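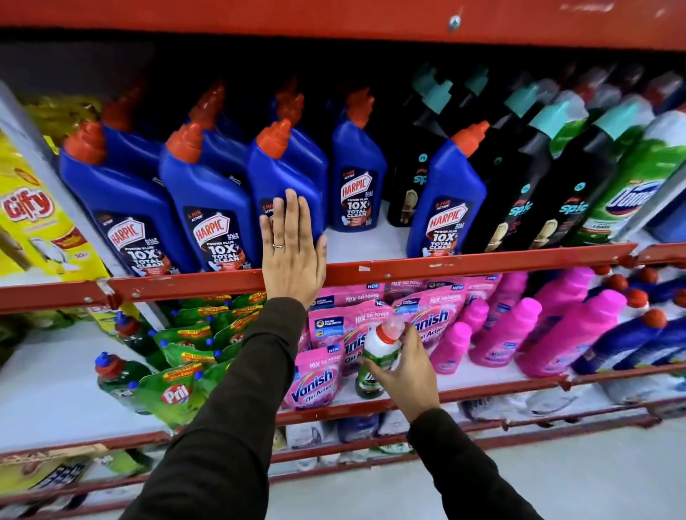
About Lisik

Lisik supplies protective gloves, eyewear and hearing protection to workshops, cleaning firms and small factories. We don't make any of it. A good many suppliers in this trade would like you to think they own a factory, and most of them own a warehouse and a label printer. We own a warehouse too, and the label on the box is the maker's.

Who we are

Sidra Cheema and Minoru Koyama started the company after several years of buying safety gear for other people. They had grown tired of gloves described as "chemical resistant" by sellers who couldn't say which chemicals, or for how long. A glove that copes well with one solvent may let another through in minutes, and both facts can sit behind the same cheerful picture on the packet. Sidra still reads every new data sheet before a product goes on the site. Plenty never get there.

Tomomi Kamata runs the warehouse and returns. Sayaka Furukawa answers the technical line, and Yuzuki Maruyama looks after accounts and repeat orders. If you ring, you will get one of them.

What we stock

Gloves take up most of the space: nitrile, neoprene, butyl, and coated knits for handling work. The Rollitz range covers longer gauntlets for tank and drain cleaning. Our eyewear is mainly Fovus, in clear and tinted lenses, with a sealed goggle for splash work. Ear defenders and plugs come from Kikuchi. We carry more than 500 lines in all, which is fewer than our competitors claim, though quite a lot of theirs seem to be the same glove in four colours.

We dropped barrier creams in April. Customers kept ordering them in place of gloves, and we weren't comfortable with the way they were being sold, by us included.

How we choose

We ask the maker for the test report, the standard it was tested to and the date. If all we get is a certificate with a logo on it, we ask again. After that we stop asking and buy elsewhere. We also wear the things. Lab figures for grip and dexterity are fine as far as they go, but they won't tell you that the cuff rolls down every time you reach above your shoulder.

For hearing protection, treat the number on the box with some caution. It comes from people fitting plugs carefully in a quiet room. On a noisy floor at the end of a shift the real figure is often lower – sometimes a good deal lower.

What we won't tell you

We won't tell you that a product makes a job safe. Gloves and goggles are what you use once you've looked at ventilation, guarding and whether the nasty stuff is needed at all. If Sayaka thinks you need a different cleaning product more than a better glove, she will say so, and we'll lose the sale.

Orders

There is no minimum order. Cartons of 2,000 disposable gloves go out on a pallet, so please tell us if you have no forklift or loading bay. Unopened boxes can come back within two weeks. Opened ones can't, for reasons of hygiene, so ask for a sample pair first.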